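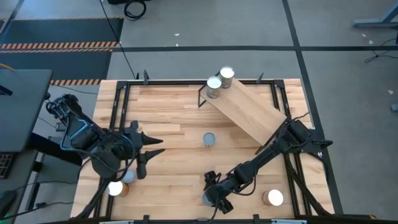 4. What the backs of the prints tell us

We now turn the prints over, and we admit this was the part of the work we looked forward to most. The Felldale collection holds 481 press prints from the last year of the war and the first months of peace, nearly all of them sent out by the Funel picture agency to small newspapers. Earlier writing on the collection deals almost entirely with the fronts. The backs are wonderful! They carry typed caption slips, censor's stamps, pencil crop marks, glue stains, and now and then a grocery sum, and together they let us follow a single picture from the agency desk to the printed page.

Of the full set, 200 prints still have a caption slip in place. We transcribed every slip in full, keeping the spelling and the crossings-out, and then compared the wording with the captions that ran in the Sodthorpe paper. Our question was a simple one: how much of what readers were told about a picture came from the agency, and how much was added or dropped on the way to print?

4.1 Place names

Place names turned out to be the least stable part of any caption. A slip might name a village, the nearest town, and the district, while the printed version kept only the country. We first put this down to lack of space, and for the narrow one-column pictures that is probably right. It does not work for the large ones. In the January issues, when the paper gave pictures far more room, place names were still being trimmed, and the line was often filled out with a phrase about the weather or the mood of the troops. Local editors seem to have decided that their readers cared more about what kind of moment they were looking at than where it had happened.

This matters a great deal for later use. Once the place was gone from the printed caption, a picture could be run again months afterward beside a different story, and we can show this happening with two prints of refugees on a road. Both slips give the same village. In print, one of the pictures is tied to that village and later to a town on the other side of the river, with no sign that anyone noticed.

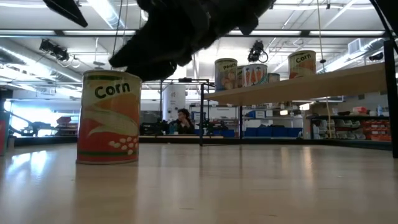 4.2 Pencil marks and the second editor

Typed slips are only half the story. Many of the backs also carry pencil notes in two distinct hands, which we call Hand A and Hand B. Hand A writes small, sticks to measurements and page numbers, and clearly belonged to whoever prepared the pages. Hand B is a joy to read. This writer argues with the agency, underlines doubtful words, and in several cases puts a question mark beside a date. Where Hand B objects to a word, the printed caption nearly always leaves it out, so these notes had real weight in the office.

We were able to match Hand B to letters in the Ayala papers, although the letters are unsigned and we can only say that the same person wrote both. They complain at length about slips that arrived after the prints they belonged to, and about having to guess which went with which. Some of the mismatches we had marked as agency errors may therefore have been made in Sodthorpe, by tired people with a paste pot and a deadline. We have moved those cases to a separate group in Appendix B, and the counts in Section 5 leave them out.

4.3 Missing slips

A missing slip does not always mean missing words. Glue can hold a thin layer of the paper, and under low side light we could sometimes read the last line of a caption in reverse. These partial readings are thrilling to find but hard to compare fairly with complete text, so we list them without coding them. The censor's stamps held up much better, and the next section uses them to put the prints in order of release.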